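Posted in: Residents' Association > Meeting Minutes
14 shares | 6 comments

Fairclough Court Residents' Association
Minutes of the general meeting held October 10, 2020

Present: Lleucu Wogan (chair), Joaquim Meireles (minutes), Bayu Ginting, Cornel Anghel, and residents of Buildings A, B and C. Apologies were received from Rodrigo Garcia, who sent a written report on the boiler.

The meeting was held partly in the ground floor room of Building B and partly by phone. Residents on the phone asked that speakers give their building before speaking.

1. Minutes of the last meeting

The minutes were read and accepted with one correction. Under item 4, the leak was in the Building C stairwell and not the Building B stairwell. Joaquim will send out the corrected copy.

2. Matters arising

The side gate has been rehung and now closes without being lifted. The contractor left two old hinges in the flower bed and has been asked to collect them.

The letter to the city about the storm drain on the north side has been answered. The city says the drain is on its list but gives no date. Bayu will write again in January if there has been no work by then.

The lost parcels from the Building A lobby have not been found. The carrier has paid one resident and is still looking into the other claim. Residents are reminded not to buzz in callers they do not know.

3. Boiler (Buildings A and B)

Rodrigo's report was read aloud by the chair. The boiler was serviced in September and passed, but the engineer noted wear on the circulation pump and recommended replacing it before the cold weather. Two quotes have been received. Zakard quoted $3,922, with the pump, labor and removal of the old unit included. Trulico quoted $3,000 for the pump and labor, with removal and any new pipe fittings charged on top.

Cornel said that the fittings next to the pump are original and will very likely need to be changed, so the lower quote could end up close to the higher one. A resident of Building A asked whether Trulico could be pressed for a full price. Lleucu said she had asked twice and was told they would have to see the fittings with the water off.

There was a long discussion about how long the heat and hot water would be off. Zakard says one working day. Trulico did not say. Mrs. Ginting asked that the work not start before 9 in the morning so that people can shower first – this was agreed whoever gets the job.

Vote: to accept the Zakard quote, to be paid from the reserve. Carried, with one against. Rodrigo to arrange the date and give at least one week's notice by letter under each door as well as by email. Several residents said they did not get the last email.

4. Laundry room

The second dryer is out of order again. The supplier, Zelix, has been out to it and says the drum belt is a part they have to order in. In the meantime the sign-up sheet will go back to one-hour slots. The chair asked residents to take their clothes out promptly when the slot ends. Clothes left behind may be moved to the folding table, but please do not put them on the floor.

Bayu asked whether the lint filter notice could be larger. Agreed. Joaquim will print a new one and tape it at eye level.

The price per wash stays as it is until the spring.

5. Shared kitchen, Building B

Cornel reported that the shared kitchen has been cleaned and the cupboards have been gone through. Food past its date was thrown out. Dry goods with no name on them have been put on the lower shelf and will be kept until the next meeting.

The refrigerator door seal is loose along the bottom and the door needs to be pushed firmly shut. A new seal costs less than a service call, and Cornel offered to fit it himself. Agreed, with the cost to be paid back on receipt.

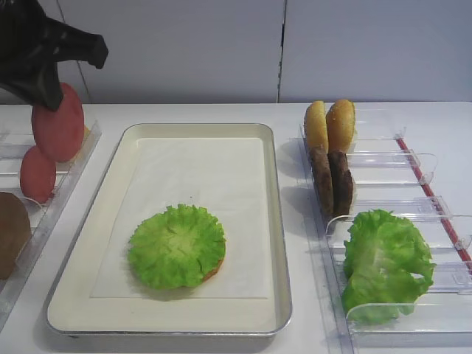
A resident of Building C asked whether people from the other buildings may use the kitchen. The chair confirmed that they may, but the booking sheet is kept in Building B and has to be signed in person. It was suggested that the sheet be moved online. Views were mixed, as some residents do not use a computer. The paper sheet stays for now, and Bayu will look at whether a phone number could be added for bookings.

Bookings remain limited to one household at a time, with windows open during use. Counters and handles are to be wiped down afterward. Spray and paper towels are under the sink.

6. Parking

The lines in the rear lot are badly worn and drivers have been taking up more than one space. Repainting was quoted at $262 if done together with the lot next door. Lleucu has spoken with the owners there and they are willing to share the visit. Cars will have to be out of the lot overnight.

Joaquim asked where they are meant to go, as the street is full by early evening. After some discussion it was agreed to paint the lot in halves, even if this takes a second night. Lleucu will check that the price stays the same. If it goes up, she will bring it back to the next meeting.

The gray van with the flat tire is still in the visitor space. Its owner is known and has promised to move it. A note will be put on the windshield.

7. Garden

The apple tree by the bike racks needs pruning and this will be done once the leaves are down. The compost bin is full. Residents are asked not to add to it until it has been turned, and not to put cooked food in it at any time – rats were seen near the fence in August.

Mrs. Wogan senior has donated bulbs, mostly daffodils. Planting will be on a dry morning before the end of the month. Anyone who wants to help should bring a trowel and gloves.

8. Any other business

Noise: a complaint was received about drilling late in the evening in Building A. The house rules allow drilling until 7. The chair will speak to the household concerned.

Lights: the light on the second landing of Building C flickers. The bulb has been changed already, so the fault may be in the fitting. Cornel will take a look and call an electrician if needed.

Keys: a small brass key was handed in after the last meeting. It has a piece of green tape on it. Please see Joaquim.

9. Next meeting

To be held in January, with the date to be posted on the notice boards in all three buildings. Items for the agenda should reach Lleucu one week before.

The meeting closed at 8:50 p.m.

Minutes taken by Joaquim Meireles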